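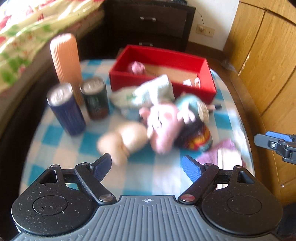
Teodor Cozma
Community Room Coordinator, Drostel House

Progress report, July

Hi all,

I promised you something readable this time, so I'll go straight to the big table, where most of your money and nearly all of my month went!

When I wrote the application the table was a dumping ground. People came in, put down whatever they had in their arms and went off to find a chair, and by mid-afternoon you couldn't have played a hand of cards on it. It still collects things (drinks, soft toys, packages, a tray, you know how it goes) but now it gets cleared every day at 4:30, and everything on it has somewhere to go.

The blue and white checkered cloth was the first thing I bought and I'm very fond of it. I'd planned on plain gray, then Trolline had the checks on sale and I thought, well, people might like sitting down to that. They do! I bought a spare so one can be in the wash. Both together came to less than the line in the budget, and I've moved the difference over to shelving.

Sorting is going well. We do it in short sessions, 20 minutes and then coffee, with 12 regulars on the list and usually one or two newcomers who wander in and get handed something. Soft toys go in the tall cupboard by the window. Packages go on the hall shelf with a name on them. Drinks go back to the kitchen, open ones first — I've had one spill on the new cloth already and would like to keep it at one.

I'm also trying open boxes for the small odds and ends. I like a bright one, like the red one toward the back of the table, because people drop things into it without being asked. Lids were a mistake. We had lidded tubs from Gunico in the spring and everyone just stacked things on top of them.

Now the less good news. The shelving from Csonka is late. They have the deposit, they've been perfectly nice on the phone, and the new delivery slot is the end of next month. Until then the overflow is in my office, and I'm climbing over it to get to the printer. I've also given up on the printed labels. The glue wouldn't hold, so we're back to string tags and a marker pen.

Money: of the $500 for this stage I have $15 left, with receipts in the usual folder. Shelving comes out of the next stage, as agreed.

Could you let me know whether the leftover can go toward a second tray? One is never enough when the whole table has to be cleared in a hurry, and I'd like to order before the shelves come.

Teodor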